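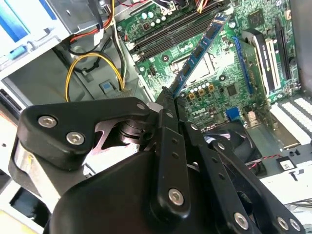 Rorkance Scarves, Stoles and Shawls - Wholesale and Export

Woven scarves, plain stoles, printed shawls, bandanas, neck wraps, knitted mufflers. Made to order for shops, boutiques, uniform companies and gift sellers. Ask for the current price sheet, prices on the old one are no longer good.

Product range

Ladies wool scarves, ladies silk stoles, cotton voile scarves, viscose printed scarves, infinity loops, tassel shawls, fringed shawls, ponchos, beach wraps, sarongs. Mens wool mufflers, mens check scarves, mens cotton scarves, herringbone scarves, plain school scarves, striped team scarves. Kids neck warmers and small square bandanas.

Also headbands and hair scarves in the same prints, if there is cloth left over from the run. Ask when you order, not after. Once the ends are baled they're gone.

Gradon line (wool)

Our main winter line. Plain weave or twill, soft finish, short fringe both ends. Standard size 80 inches by 14, other lengths on request. Shades on the card: charcoal, camel, navy, bottle green, wine, oatmeal, mustard, rust, stone, black. Mustard is low right now, please check before putting it on a PO.

Gradon Plain - 100 percent wool, one color, twisted fringe
Gradon Check - 100 percent wool, two or three color check, cut fringe
Gradon Herringbone - wool, small pattern, twisted fringe only
Gradon Blend - wool and acrylic, cheaper, holds color well, popular with school and club buyers
Gradon Wide - same cloth as Plain but shawl width, hemmed on all sides, no fringe

Blend is the one to take if your customers will put it in a washing machine. They will. The pure wool ones are hand wash cold or dry clean and the care label says so.

Article 3920 is the Gradon Plain in camel and is the piece most new buyers ask for first. Sample of 3920 ships from stock, everything else is sampled to order.

Oloten line (cotton and viscose)

Spring and summer weights. Printed, yarn dyed or plain. Squares, oblongs and loops. Rolled hem or machine hem, hand rolled costs more and takes a good deal longer so plan for it.

Oloten Voile - thin cotton, see-through, good for head scarves
Oloten Print - viscose, screen or digital print, your artwork or ours
Oloten Stripe - yarn dyed cotton, woven stripe, soft wash
Oloten Crinkle - cotton with a permanent crinkle, do not iron flat
Oloten Square - bandana type, both sides printed on request

We have 187 house prints. Florals, paisleys, dots, animal, stripes, geometric, border designs, a few holiday ones. Print book goes out as a PDF, the paper book is lent to buyers with a running account and we do want it back.

Your own artwork: send vector files or a flat scan at full size. Photos of a scarf lying on a bed are not enough, we have tried. Up to eight screens per design. More colors than that goes to digital, different price, slightly duller on the reverse side.

Silk

Small quantities only. Twill and chiffon, squares and long stoles, hand rolled edges. Mahsa Ghasemi looks after silk orders start to finish, mark them for her attention. Lead time depends on the season and she will tell you straight if it can't be done by your date.

Minimum order

Stock shades, wool: 200 pieces per style, can be split across four shades
House prints: same minimum per print, two colorways allowed
Custom prints: quoted per design
Custom woven checks: quoted after we see the yarn colors
Silk: ask

Smaller trial orders are taken from stock only, no label changes, no special packing. Pay in full before dispatch on those.

Labels and packing

Woven label, printed label or heat transfer. Yours or blank. Send us your labels loose or let us have them made, adds a week or so. Country of origin and fiber content go on everything, not optional.

Standard packing is one piece per clear bag, folded, with size sticker. Dozen to an inner pack. Export carton with strapping. Hangers, belly bands, gift boxes, tissue, header cards all available at extra cost. Gift boxes come flat unless you pay for them made up, and made up boxes take a lot more room in the container.

Barcode stickers: send the numbers in a spreadsheet, one row per style and color. Please don't send them as a picture.

Samples

Swatch card, wool: free, you pay the courier
Swatch card, cotton and viscose: free, same
Full size sample: charged, taken off your first bulk invoice
Print strike-off: charged per design, includes one correction
Silk sample: charged, not refunded

Shade on screen is not shade in cloth. Approve from the swatch. Orders approved from a phone screen are at the buyers risk, we have this on the order form too.

Ordering

Send style name, article number, shade, size, quantity, label instruction and ship-to. We reply with a proforma. Work starts when the deposit and signed proforma are both in. Not one of them. Both.

Changes to shade after dyeing has started can't be done. Changes to label, sometimes. Changes to fringe, only if still on the loom or just off it, so call fast.

For winter deliveries get wool orders in early. Anything confirmed after September goes in line behind what is already booked, and the dye house gets crowded about that time. Repeat shades move quicker than new ones.

Quality

Each piece is checked on the table after washing and again at packing. Small slubs in the cotton voile are part of the cloth and not counted as faults. Same for slight width differences in Crinkle, it relaxes. Holes, oil marks, broken fringe, bad hems and print shifts are faults and we replace or credit.

Claims in writing with photos and the carton number, before the goods are washed, relabeled or sold on. Third party inspection is welcome, tell us ahead so the lot is ready and on the floor.

Colorfastness reports on request for dark wool shades. Reds and wine can give a bit of color in the first wash, the care label has a line for it.

Shipping

Sea freight, air freight or courier. FOB or CIF, quoted seperately. Mixed loads fine. We can hold finished goods for a short time while you gather a load but storage is charged after that. Shipping marks should be sent before packing starts or we use our own.

If your broker needs the fiber breakdown by weight for customs, ask for it with the proforma, it takes one email now and a lot of emails later.

Agents and distribution

Ahmadpour carries the Gradon and Oloten lines for smaller retail accounts and can supply broken dozens. Prices there are their own. For direct wholesale, private label and export stay with us.

New agents considered for winter wool only at this time. Send a short note on who you sell to now, what other lines you carry and if you stock or only take orders.

Related items

Knitted hats and beanies, fingerless gloves, wool throws, cotton sarongs, handkerchiefs, pocket squares, shawl pins. Not all of it made in house, so minimums and delivery vary item to item. Throws use the Gradon wool in any stock shade and can be matched to a scarf order if both are dyed together.

Contact

Sales, wool and cotton: Amirhossein Kordestani
Silk and custom prints: Mahsa Ghasemi

Use the enquiry form and put the article number in the subject. Enquires without a quantity get the general price sheet only. Phones are answered from 9 am to 5 pm, samples room closes at 4.

Price sheet, swatch request form, care label wording and packing options are on the downloads page.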